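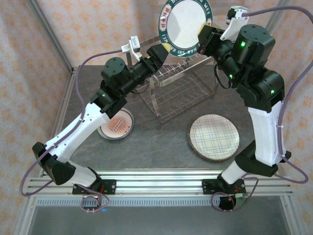

3. Slide the Climus filter in until it clicks. I always push twice – the first click fools me!

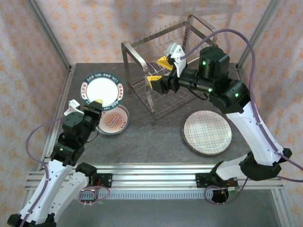 *Dish rack and plates on the gray tabletop.*

4. Pick a cycle. I use Quick for plates and Soak for pans.

**Caution:** keep the water under 166°F.

5. Load the lower basket, big stuff at the back.

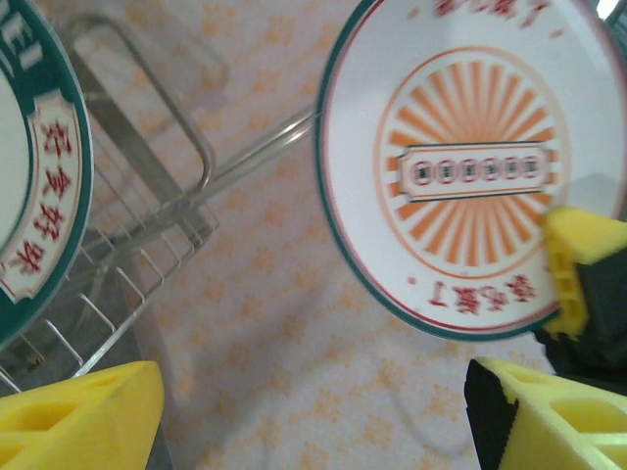 ## First rinse

1. Run it empty for 22 minutes with no soap.
2. Wipe the door seal, then load up – 6 dinner plates is plenty to start.

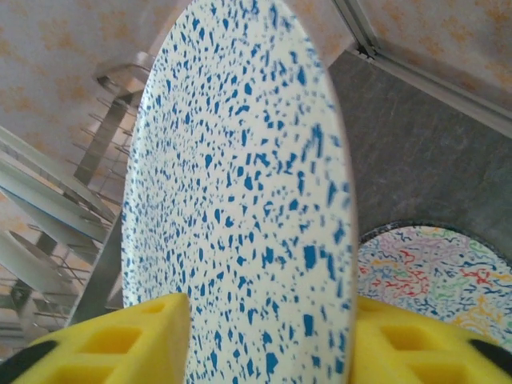
*Blue-flecked plate, on edge.*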